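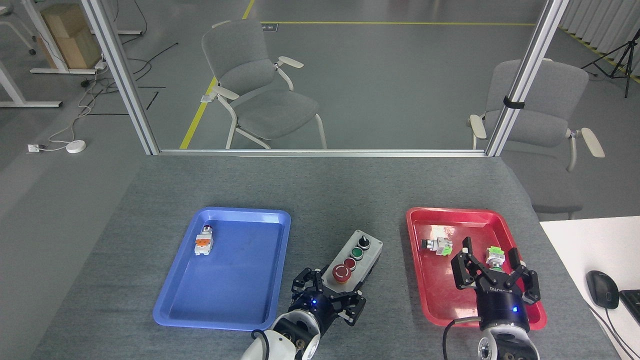 Push-buttons with different colours, in a blue tray and a red tray.

Evening course in control panel wiring: your questions

By Khadija Saber
13 January 2022

Every winter the same questions arrive in our mailbox, so I have written the answers in one place. Please read them before you write to us. If you do not find your case, use the address at the registration form and I will answer you myself, normally within two working days.

Who is the course for?

It is for adults who want to learn how a small control panel is built and wired. Many participants work in maintenance, in a bakery or in a laundry, and they must call an electrician each time a lamp on a machine does not light. Others are simply curious. You do not need a diploma. You do need basic school mathematics and enough patience to strip the same wire five times until it is right.

Will I be a qualified electrician afterwards?

No. I ask you to take this seriously. You receive a certificate of attendance, and it does not allow you to work on mains installations at home or at your employer. Some participants later enter the full trade school, and the certificate can be a help at the interview, but it does not replace any year of the training.

When does it begin and how long does it take?

The first evening is in the second week of February. There are eight evenings, one in each week, from 18.30 to 21.00 with a break of fifteen minutes. The exact dates are in the confirmation letter. We finish before the spring holidays.

Where do we meet?

In room 121 of the Radwan building, on the first floor. The main entrance is closed after 18.00, so please take the side door next to the bicycle stands and ring the lower bell. There is a lift, but it stops working at 20.30 together with the cleaning schedule. If you need the lift to go home, tell me before the first evening and I will arrange that it stays on.

What does it cost?

The price is 300 euros for the whole course. For students, apprentices and people without employment it is 200 euros, and we ask to see a document. The material is included. The tools are lent to you, and you give them back at the end of each evening. The book is not included.

Can I pay in two parts?

Yes. The first half must be with us before the first evening and the second half before the fifth. Please write your full name on the transfer. Last year we received a payment with only the word "course" and it took me until Easter to find the sender.

Which book do I need?

We use "First Steps in Control Wiring" from the publisher Gulier, second edition. The first edition can also be used, but the page numbers are different and the chapter about relays is shorter. There are two copies in our reading room, which you can look at but not take home. Do not buy the workbook, we do not use it.

What will we learn?

We start with safety and with the reading of a diagram. This takes two evenings, and some people find it slow. After that come the push-button, the indicator lamp and the selector switch, then the relay and the contactor, and then a simple start and stop circuit with a self-holding contact. In the last two evenings each participant wires a small panel and looks for a fault that the teacher has put in it.

Is it dangerous?

All exercises are done with 24 volts. The supplies have a current limit. You can still burn a finger at the soldering iron or cut yourself with a knife, so we have rules, and they are explained on the first evening. Who does not follow them after one warning will be asked to go home. This has happened one time.

What is the difference between "normally open" and "normally closed"?

I put this question here although it belongs to the third evening, for the reason that people ask it already by e-mail. A normally open contact lets no current pass while you leave the button alone, and it closes when you press. A normally closed contact is the opposite. The start button is usually of the first kind. The stop button is of the second kind, so that a broken wire stops the machine and does not leave it running.

Do the colours of the buttons mean something?

Yes, they do, but please be careful. Red is kept for stop and emergency. Start is often white, grey or black, and green is also permitted in many cases. The colour of the contact block at the back is a different matter, and it depends on the manufacturer. Many of them use green for normally open and red for normally closed. Always check with the meter before you trust a colour.

Can I bring my own parts?

You can, and the teacher is glad to look at them in the break. Please do not bring parts which are still fixed on a machine, or anything that must be connected to the mains. Parts of the Plirum series fit on our practice rails. Parts of the Fludivitz series need an adapter, and we have only a few of these.

What should I wear?

Closed shoes and sleeves that are not wide. Long hair must be tied. Rings and watches go in your pocket during the exercises, also with 24 volts, so that it becomes a habit.

In which language is the course?

The teacher speaks English, slowly. I am not a native speaker either and I know how tiring it is to learn a technical subject in a second language. We give you a word list with the most important terms and an empty column, where you can write them in your own language. You may ask for a repetition as often as you need.

I missed an evening. What can I do?

Write to me and you receive the handout. You can come thirty minutes earlier the next time and the teacher will show you the exercise. If you miss more than two evenings we cannot give you the certificate, but you are welcome to stay until the end.

Can I cancel?

Until one week before the first evening you get all your money back. Later than this we keep half, unless another person takes your place. With a letter from a doctor we move you to the next course without extra cost.

Is there a course for advanced participants?

We plan one for the autumn, with timers and simple sensors. It will be opened only if enough people are interested, so please leave your name on the list at the reception.

Related
Soldering for beginners: dates and prices
How to find the Radwan building
Reading room: opening hours and rules
Word list for control wiring (updated)
Certificate of attendance: how to ask for a second copy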